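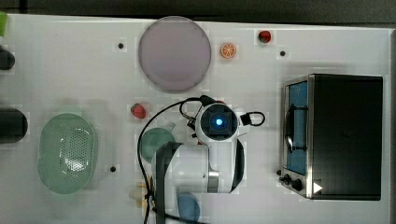
Toy fruit and a large plate on the white table.

Tambunan Playgroup Association
Minutes of the January meeting, held in the main hall at 7 p.m.

Present: Senga Baird (Chair), Lilibeth Layug, Otis Ruiz-Ortega, Jennylyn Salazar (minutes)
Apologies: Tín Huỳnh

1. Minutes of the last meeting
Agreed as a true record and signed by the Chair.

2. Fees
Ms Layug reported that 37 families were now registered. The spring fee will stay unchanged. Two accounts remain unpaid — reminders to be sent.
Action: LL

3. Heating
Quotations had been received from Lerus and Pillora. Members preferred the Lerus quotation, subject to a limit of up to £3000 including fitting. Mr Ruiz-Ortega asked that the work be done during the holiday.
Action: OR-O to confirm dates

4. Play equipment
It was agreed to replace the worn floor mats. The request for a second sand tray was deferred.

5. Any other business
The side gate is sticking again. Mr Huỳnh to be asked to look at the latch.

The meeting closed at 8.25 p.m. Next meeting: March, same place.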